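Keep the Paper Letter

4/9/25

Over the past year the Nirkden housing office has moved almost all of its contact with tenants to an online account. Rent notices, repair dates and changes to the terms of a lease now arrive as a short message with a link. The saving is real, and we do not dispute it. We do ask the office to think again before it ends posted letters altogether.

Of the 700 households on the Imetti estate, over 65 have told us that they do not use the account at all. A few have no reliable connection. Others share one telephone between several adults, and a message opened by one is never seen by the rest. A notice that goes unread still has legal force, and the tenant bears the cost of missing it.

A letter can be left by the door, shown to a neighbour or taken to an advice session. It can be folded and put in a pocket. It stays the same after it has been sent, whereas two of the notices we looked at in April had been reworded in the account with no mark to show the change.

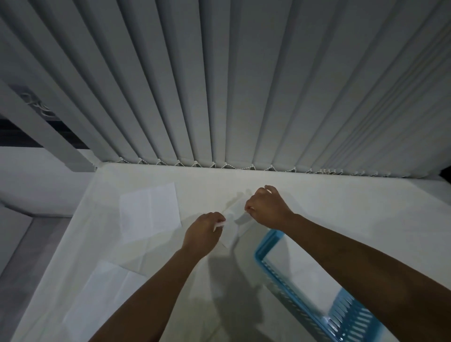

Tenancy Advice Team, Hondau Community Law Centre

The office has pointed to the printing contract with Eyvindsson, which ends this year, as the moment to stop. We would suggest a smaller contract in its place. Routine news can stay online for those who want it there. Anything that alters a tenant's rights, rent or right of appeal should be posted as well, unless the tenant has asked in writing for it not to be.

Replies matter too. Tenants have 25 days to object to a rent change, and at present the objection form exists only inside the account. A printed copy should come with the notice, with an address to which it may be returned — and the date of posting should count as the date of reply.

We have put these points to the office and await its answer.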